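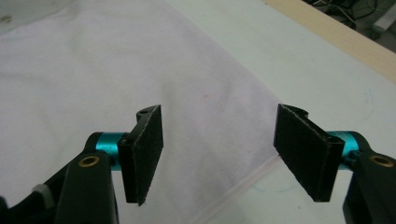

*Attachment 1: white fabric sheet on a pale tabletop*

**Ticket 1697: Follow spot 2 drops out during Act Two**
Venue: Prakstead Playhouse, main house
Show: touring musical, week two
Opened by: I. Halvorsen, deputy electrician
Priority: high
Status: closed, monitoring

**Reported fault**

Follow spot 2 (house left, rear balcony) goes to black in the middle of the Act Two ballad. Lamp stays struck. Dimmer shutter closes on its own and does not respond to the operator's handle for several seconds, then opens at full. Seen at three performances in July, each time between cue 118 and the end of the number. Act One is clean. Spot 1 is not affected.

**Setup**

- Desk: house console, show file supplied by the tour
- Network: two Workis nodes, one front of house, one stage left
- Spot 2: Hellström long throw, local control with DMX override enabled
- Override channel: universe 3, address 25

**Log**

*14:10* Checked power to spot 2. Supply steady under load. Swapped the IEC lead anyway. No change expected.

*14:25* Ran cues 110 to 130 from the desk with an operator on the spot. Fault did not appear.

*14:40* Repeated with haze, automation and the stage left practicals live. Fault appeared in cue 121. Shutter closed, handle dead, recovered when cue 122 completed.

*14:55* Unplugged data from spot 2 and ran the sequence twice. No fault. Mechanical shutter ruled out.

*15:20* Read the patch. The tour's haze machine is on universe 3 starting at address 18 and is set to its extended mode, which takes eight channels. That puts its last channel on 25, the same as the spot override. The haze fan curve in cue 121 drives that channel to 255 and back to zero. The override reads anything over half as "close."

*15:30* Asked the tour why the mode had changed. Their Hellex hazer was replaced after the last venue and the new unit shipped in extended mode. The old one used two channels, so the overlap never showed.

**Fix**

1. Hazer set back to two-channel mode at its menu.
2. Spot 2 override moved to address 40. Desk patch updated and the show file saved under a new name.
3. DMX override switched off at the spot for this production. The caller is happy to cue it by voice.

**Verification**

Ran Act Two from the top of the ballad to the blackout three times with all effects live. No dropout. The evening performance and the following matinee were both clean.

**Open items**

- Spot 1 has the same override option. It is set to off. Leave it off.
- Patch sheet in the balcony is out of date and still lists the hazer at two channels on universe 2. Reprint before the get-out.
- Ticket 1375 (spot 2 "slow to open," last season) was closed with no cause found. The description is close enough that the old patch should be checked if anyone still has the file.

**Note added after closing**

Stage management asks that the override stay off for the next visiting company as well. Agreed. Label put on the rear panel of the spot. IH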